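Minutes of the Skinmont Footpath and Creek Group, Tuesday night, 7.30 pm in the back room at the library

I'm doing the minutes again, so they're in my own words as usual. If I've got something wrong, tell me before the next meeting and I'll fix it. We had 14 people, a good crowd for a cold night, and the heater went on at the start and stayed on (thank you to whoever worked out the timer).

## Last month's minutes

Accepted, with one change. I'd written that the Mikby end of the track was closed, and it was only closed past the second gate. Sorry to anyone who drove the long way round on my account!

## The creek crossing

This took up most of the night, so I'll try to get it down in order.

The old timber crossing below the Mikby turnoff is still taped off. The council engineer has now been out to look at it and the letter came back on Monday - I read it aloud and then had to read the middle part again because the kettle was going. The short version is that the bearers on the downstream side have gone soft and they don't want anyone on it, bikes included. They'll either take it out and leave us with nothing until the next budget, or they'll let us put in stepping stones at the shallow spot just upstream, provided we pay for the stone and they do the placing.

Most people liked the stepping stones. I did too, I have to say, though I can see it's no help at all to anyone with a pram or a wheelchair, and that was put very firmly from the far end of the table. We went back and forth on it for a good half hour. Where we landed was that the stones would be a stopgap and we'd write back asking for a proper level crossing to go on the list for next year, in writing, with a date on it. I'm to draft that letter.

Harju have quoted us $800 for the stone, delivered to the turnoff but no further. Basalt, sawn flat on top and left rough underneath. Somebody asked whether we could get it cheaper by taking offcuts and the answer is yes, but they'd be all different thicknesses and the council won't place them. There was also a question about how slippery it gets with algae on it. The rough finish costs a bit more and I think we should just pay it, having gone over on my backside at the weir last winter. 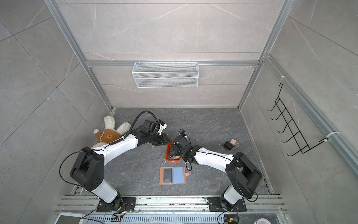 We have $600 in the path account after the insurance came out, so we're short. Two ideas came up for the rest. One was another sausage sizzle outside the hardware shop, and they'll give us a spot in August if we get the form in soon. The other was to ask Laline, who are putting up the new units on the corner and have been saying all year that they'd like to do something for the neighbourhood. I was a bit wary of that one (I don't want a big sign with their name on it next to the creek) but people felt there was no harm in asking what they had in mind. So we're doing both.

Agreed: accept the Harju quote as long as the council confirms the placing in writing. Everyone in favour except for 3, who wanted it noted that they'd sooner hold out for the level crossing. Noted.

## Weeds

The wandering trad is back along the bottom fence, worse than ever after all that rain. We cleared that whole strip in autumn and you'd never know it. The Saturday morning group will start there and work upstream, and please, please bag it and take it to the tip. Don't leave it in a heap on the bank! Every little bit that breaks off takes root again and then we're pulling it out at the next bend as well.

The council has offered us spray for the blackberry but not for the trad, it being so close to the water. Some grumbling about that. We have enough gloves in the shed but we're down to one decent mattock, and the other one has a split in the handle that I wouldn't trust. I said I'd have a look at the tip shop.

## Track surface

The stretch behind the tennis courts is still mud for a good part of the week. It was suggested we use slate chips in place of the gravel that keeps washing down into the drain. I like the colour of slate, but one of the cyclists said the chips have sharp edges and he's had a tyre go on them at another reserve. We also talked about crushed granite, which packs down nicely and then goes everywhere in a storm.
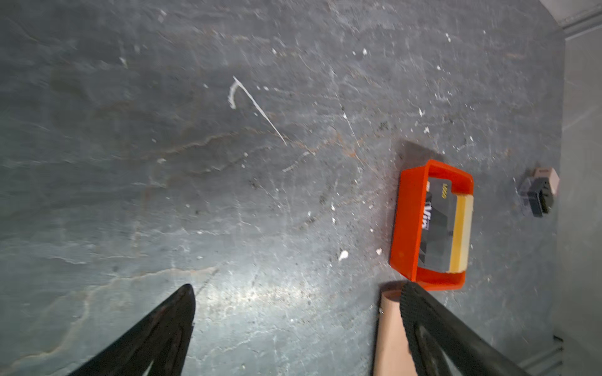
Nothing decided. We'll ask for a small sample load of each and put them down side by side near the courts, and see what they look like after a wet month. The drain itself needs digging out before we put anything on top of it and I'd like to see that done first, whatever we end up choosing. It's been on the list since before I took over the minutes.

## Signs

The new signs have come back from the printer and they look lovely, apart from the map having north pointing at the car park. They'll redo them for free. In the meantime I've got the old ones in my laundry if anyone wants to put one up at the Mikby gate, where people keep wandering through into the paddock and leaving it open.

Still no agreement on dogs on leads versus dogs under control. We stopped at nine on that one and I was glad of it. It'll go first on the agenda next time so we're all still fresh.

## Other bits

- Key to the shed: there should be two and I can only find one. Check your coat pockets.
- The bench by the bend has lost a slat. Reported to council.
- The platypus talk is on again in September and the library has said we can have the big room.
- Somebody left a blue casserole dish behind after the last supper. It's on the shelf above the sink, washed.

## To do before next time

- Letter to council about the level crossing - me
- Form for the sausage sizzle - me, unless someone gets to it first
- Ask Laline what they'd be willing to chip in - the two who offered
- Sample loads for the track - the surface group
- Mattock - me again

We finished at ten past nine. Same room next month, and could someone else please bring the milk.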